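Human Factors in Automation | Short Papers

4. Changes in the work of the staff

The canteen of Holub in Zesville serves 317 persons on a working day. Before the Fliko system was introduced in July, two kitchen assistants set out and cleared the dishes by hand. After it, the same assistants stayed, but their tasks became different: they now prepare the work surface and decide when a person must take over. We interviewed them and we also read the 388 entries of their shift log. The entries speak less about speed than about attention — the assistants wrote that they feel tired in the eyes, and less in the back. Figure 2 gives four views of the handling of tableware.
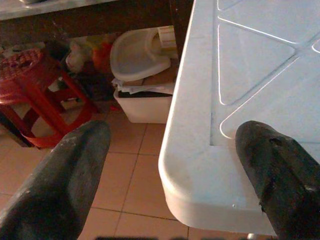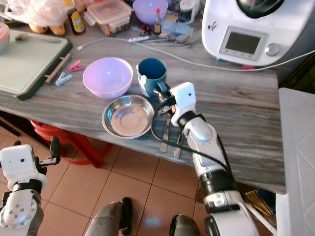
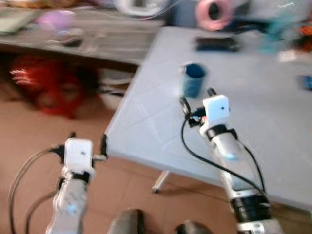
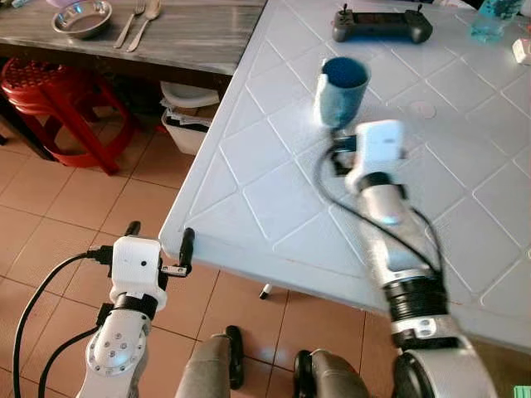 Figure 2. Handling of tableware with two grippers.

The question of who arranges the objects was raised by both assistants. In their former work they put a dish wherever there was space, and this was a habit of many years. Now they think first of how the gripper will reach it. A blue cup standing upright on the white table, held by the gripper at its bottom in the last view of Figure 2, is for them the simple case. Bowls and cutlery lying close together ask for more care, and 3 entries in the log request a written rule for this. The supplier, Denard, had trained the assistants in starting and stopping the system only. The placing of dishes they learned from each other, and this part of the work does not appear in their job description.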